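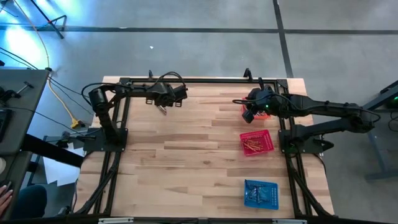 CHAPTER 4
When the Sorting Table Changes

Textbooks > Work and Organisation > Automation at the Workplace
Filed under: Working Life, Course Reading
1st September, by Valdemar Mikkelsen

4.1 A small task and many opinions

Sorting is one of the oldest kinds of work. A person sits or stands at a table, takes a thing from a pile, looks at it, and puts it with others of the same sort. It asks for good eyes, quick fingers and a certain patience. It is seldom written in a job advertisement, although in many workplaces it takes a large part of the day.

In this chapter we look at what happens when two robot arms are put at such a table. The work in our case is of the simplest kind: small, slender pieces, some metallic and some brown or tan, are to be kept in plastic baskets of different colours. A pile of thin stick-like pieces goes in one basket, silvery ones in another. A child could do it. This is exactly why it is a good place to begin, for when the task itself is easy to understand, we can give our attention to the people.

The case comes from Kornden, a firm of 80 employees which packs small parts for furniture makers and for hobby shops. The arms were set up in a side room, on a wooden table with a black metal frame, and for the first months a person was always to be seated at the desk next to it. The firm let me come and go as I wished, and I am thankful for that. I have changed nothing in what people told me, except that I have translated it.

4.2 What the work was before

Before the arms, sorting at Kornden was done by hand in the packing hall. It was shared between those who had finished their other duties and those who could not, for some time, do heavy lifting. A worker with a bad back could be given two weeks at the sorting table. A new employee often started there also, and learned the names of the parts by having them in the hands.

The management did not count this when they made their calculation. They counted hours, and the hours were easy to find. On a normal day the hall sorted 200 baskets. What they did not find in any list was that the sorting table was also a place of rest, a school, and the spot where people talked. One packer told me that she had heard of every birth and every divorce in the firm at that table.

The student should notice here a point which returns in later chapters. A task has an official side, which can be measured, and an unofficial side, which is known mostly to those who do it. Automation is nearly always planned from the official side.

4.3 What the work became

It is common to say that a machine "takes over" a job. At Kornden this was true only in part. The arms lift and place the pieces. All the rest had to be done by somebody, and much of it was new:

- Emptying and changing the baskets, and setting them back within reach of the arms.
- Watching from the desk and stopping the work when a piece is gripped badly.
- Deciding what to do with a piece that belongs to no basket.
- Keeping the floor near the table in order, where cables and papers collect more easily than one would think.
- Writing down the faults, so that they can be discussed with the supplier.

The person at the desk was called an operator, and this word caused more trouble than the arms. Svend Thorlacius had worked in packing for many years when he was offered the place. He accepted it, and he received a small rise in pay. But for the first weeks he did not like to use the title.

"I am sitting," he told me. "All my life I was paid for what my hands did. Now I am paid for looking, and when all goes well I have nothing to show at the end of the day."

I have met the same feeling in other firms. At Walczak, a workshop where glass is cut, the operators began to polish tools while they watched the machine, although no one had asked them. Their foreman first forbade it, and later allowed it again. We can understand such behaviour as a wish to have a visible result. We should also remember that watching is tiring. The attention must be kept ready for something that comes seldom, and a person who has only looked for a whole shift may go home more tired than one who has carried boxes.

4.4 Who was asked

The decision at Kornden was made by the owner and the production manager after a visit to Cinik, a larger firm in the same trade. The packers were told at a meeting in December. They were promised that no one would lose their position, and this promise was kept. Still, many of them remembered the meeting with bitterness.

When I asked why, they spoke little of the machines. They said that they could have given advice. They knew, for example, which pieces hook into each other and come out of a basket in a tangle, and that these must be shaken apart before anything else can be done. This knowledge reached the people who set up the arms only later, and by way of Svend, who had brought it with him from the hall.

Gollident, which makes dental trays, went the other way. There, two packers were part of the planning from the first day. The work of planning took longer, and some of their proposals were refused for reasons of cost. I do not claim that everybody there was content. But the complaints I heard were about particular things, such as the height of a chair or the length of a shift, and those could be answered.

4.5 Terms used in this chapter

Official task: the part of the work which is described, measured and paid for.

Unofficial task: what the same work gives or demands without being described, for instance rest, training or company.

Monitoring work: work in which a person follows a process and acts only when it goes wrong.

Silent knowledge: what a worker knows from practice and has perhaps never said aloud.

In the next section we follow one shift at the desk from start to finish, using the notes that Svend Thorlacius kept for this book. Read them first without my comments, which are printed after the notes, and mark each place where he does something that is missing from the list in 4.3.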